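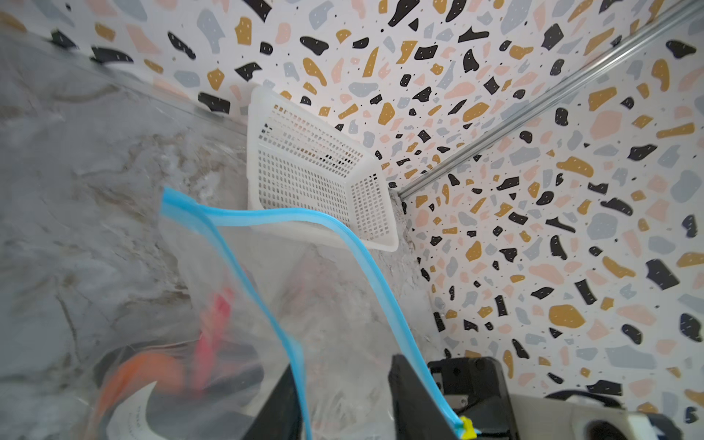 Onuoha council's bathroom rebate gets a second run, with few answers about the first

March 14, 2019
2 min read

Onuoha council will reopen its bathroom and laundry water rebate in April, offering households up to $3000 towards renovations that cut water use. The announcement was heavy on savings and light on how anyone intends to measure them.

The scheme covers low-flow shower heads, dual-flush toilets, new taps and, in what looks like the generous part, "associated surface works". In the first round that phrase stretched to include tiles, benchtops and at least one heated towel rail, according to the council's own summary of approved claims. Quite how a towel rail saves water was not explained in the summary, and a request to the council's media office brought back a copy of the original brochure.

Council says households that took part last year used 11 per cent less water afterwards. It's a respectable figure until you look at when it was taken. The readings being compared are from a dry summer under sprinkler restrictions and the much wetter one before it, when the restrictions had been lifted. Everybody in the district was watering less, whether or not they had a new shower. The report has no comparison with homes that missed out, and a spokesperson said there were no plans to add one.

The money is also narrower than it sounds. The full rebate applies only to jobs done by an approved installer, and there are two: Tritach and Festlow. Both were chosen by invitation. Residents who use their own plumber can still apply, but the payment is capped at 40 per cent of the cost of fittings, with nothing for labour. Anyone who has had a tap moved lately will know where most of the bill comes from.

Local tradies have noticed. Several told this paper they had lost jobs last year to customers who wanted the bigger rebate, even where the approved quote was dearer to begin with. One sent us a pair of quotes for the same small bathroom in Jinisau. After the rebate, the owner would have been $95 better off with the approved firm – and would have had to wait until spring for the work to start.

Council rejects any suggestion that the program favours larger operators. It says a short list of installers keeps the paperwork manageable and makes sure work is done to standard. It may well do both, but the licensing system already exists to deal with the second, and the application form still runs to several pages regardless of who holds the spanner.

Renters remain shut out. Only owner-occupiers can claim, which leaves out a good share of the units around Jinisau station, where the plumbing is among the oldest in the district. A council background paper names those same units as the likeliest source of leaks. Landlords were left off the eligible list in the first round "pending review", and the wording hasn't changed.

There is a decent idea buried in here. Old single-flush toilets do waste a lot of water, and replacing them is cheap by the standards of public works. A plain voucher for a toilet and a shower head, open to renters with their landlord's permission and good with any licensed plumber, would be simpler to run and easier to check. Councillors were given that option in the background paper. It was costed, described as practical and then not mentioned again.

Applications open in the first week of April, online or at the customer service desk. Funding will be handed out in order of application until it is gone. Council would not say how much there is.

Contact the newsroom | Copyright 2019. All rights reserved. | Back to top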